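Packing Standards for Cable Orders Take Effect in June

Bridside will introduce revised packing standards for all boxed cable orders leaving the Mullness facility, beginning in June. The standards apply to the Wernura and Ranjbar product lines and replace the guidance now posted at the packing tables.

Under the revised standards, each cable is to be coiled in even loops, bundled, and placed in its own cardboard box on a foam liner. Cables should lie flat below the rim so that the lid closes without pressure. Boxes with crushed corners or torn hinges must be set aside and may not be reused for customer orders.

A review of 1,000 returned orders found that 23 had been sent back on account of kinked or bent cables. In most of those cases the cable had been folded to fit the box, or the liner was missing.

Liners will be supplied in cartons of 400. Team leads should request new stock when 12 cartons remain on the shelf. Empty cartons are to be flattened and taken to the recycling point at the end of each shift.

Gowns and shoe covers continue to be required on the packing floor, including for employees who are only delivering or collecting boxes. Printed copies of the standards will be available at the supply desk, and questions may be directed to the Packing Office.

A coiled black cable on its white foam liner, with the box lid open:

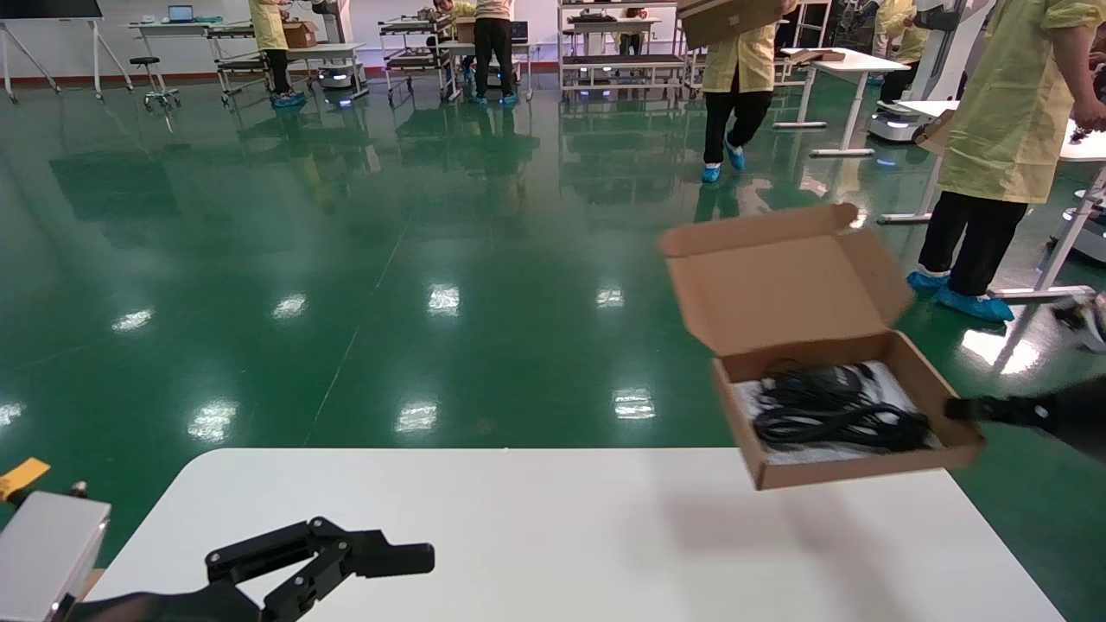
Supply Desk Hours

The supply desk at Mullness will remain open through the midday break beginning in June. Requests for gloves, tape, and labels may be left in the tray when the desk is unattended.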